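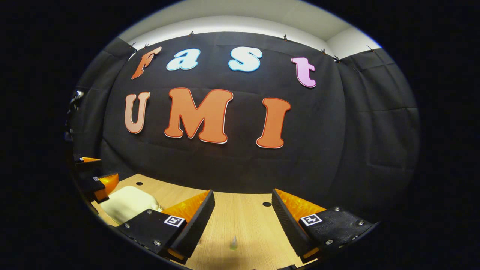 Betby Support replied:
Before we look at the rejected takes again, could you tell us who is recording now and how long they go without a break? Your logs look fine for most of the morning and then drop off, and I wonder whether the trouble is in the settings at all.

Lamville packing floor replied, 2:40 PM:
Thank you for asking that, and I'm sorry if this runs long, but it's a fair question and the short answer would leave out most of it. We have 23 people on the packing floor, and when the Yang line came in we asked who would like to spend part of a shift at the table, teaching with the hand grippers. Nearly everyone said yes, bless them, so the turns are spread thin. Each turn was meant to be 35 minutes. It has crept up to a full hour on busy days, mostly when the line is backed up and nobody likes to walk off and leave a coworker short.

The rejections in Vultik all say the same thing, "tag lost, left finger," and they mostly come late in a turn. I went and stood by the table after lunch to watch (I should have done that last week, I know). People who have packed by hand for years tip the wrist inward to get under a small item. It's a lovely quick motion and I wouldn't want to train it out of anybody. They do it more as they get tired, and I suspect that turns the square tag away from the camera.

Tried so far:
- Wiped the tags and the orange fingertips with a dry cloth. No change.
- Restarted Vultik and the recording unit. No change.
- Swapped to the spare gripper. Same message, same part of the hour.
- Went back to 35 minute turns for one afternoon. 21 rejected takes, against well over twice that the day before.

Betby Support replied:
That last line is very helpful. Please keep the shorter turns for now. I've also raised the tag dropout allowance on your account, so a brief loss should be filled in and the take kept. Anything longer will still be rejected. Would you log out and back in at the table so it loads?

Lamville packing floor replied, 4:15 PM:
Logged out and in, and the new allowance shows on the settings page. Two people have had turns since and I'm told it's much less fussy.

While I have you, there is one thing that matters to folks here more than the tags. The screen shows a rejected count beside each person's login, and it's been taken as a score. One of our best packers asked me whether she was going to be moved off the table for being slow, and I had no good answer for her. We were told we needed 2,000 accepted takes by the end of May, and I think people have been holding on to the gripper past their time to pull their own number up. Can the count be hidden, or shown for the whole table?

Betby Support replied:
Yes, it can. Under Display, switch Operator Totals to Station Totals. You'll need the supervisor login, and it takes effect at the next sign-in. Your target stays as it is, and takes from everyone's turns count toward it the same way.

Lamville packing floor replied, 4:50 PM:
Switched over, and I've told both shifts. Please leave the ticket open until tomorrow's second shift has been through, and I'll send you their rejections then.

Status: Waiting on customer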